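Laborbuch Handhabung, November
Vorführung für die Besuchergruppe Stedutis, Beginn 10:30 Uhr

Anwesend: I. Szekeres (Leitung), Y. Ding, P. Kontogiannis, Gäste der Fa. Peltix. Gezeigt wurde das Falten von Jeans mit zwei handgeführten Greifern, Unterlage Bambusmatte auf Bett. Vorgesehen waren 18 Durchgänge, ausgeführt 7. Die Rückfragen zur Fingergeometrie beantwortete Herr Ding.

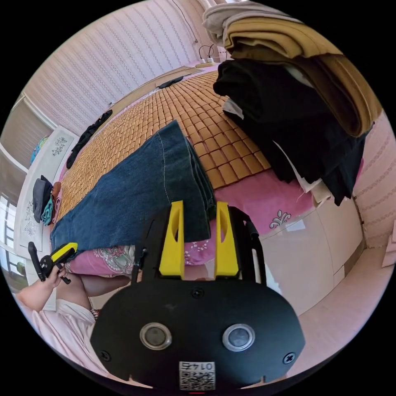
Offene Punkte
Schraubensitz an der Grundplatte vor dem nächsten Termin prüfen (Kontogiannis).
Protokoll an D. Xie, Standort Garkville, übermitteln.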